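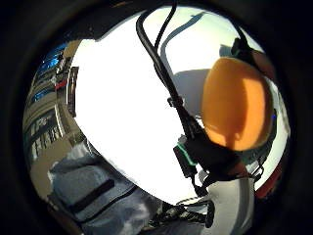 Furniture and lighting maker Koskela will open a showroom in Bultstead in July, its first outside the city. The shop takes over the old Mullik fabric store and will carry the full Kulletti line of side tables, shelving and floor lamps.

Designer Kerttu Hirvonen drew the Kulletti pieces over two winters. The tables come in 16 stain colors, from a pale birch to a near-black green, and prices start at $95 for the smallest stool. Some 500 fabric samples left over from Mullik will stay on the upper floor — customers can order cushions and curtains from them until stock runs out.

"People want to sit in a chair before they pay for it," Hirvonen said.

The showroom will open at 10 a.m. daily. Parking is behind the building, with the entrance on the side street.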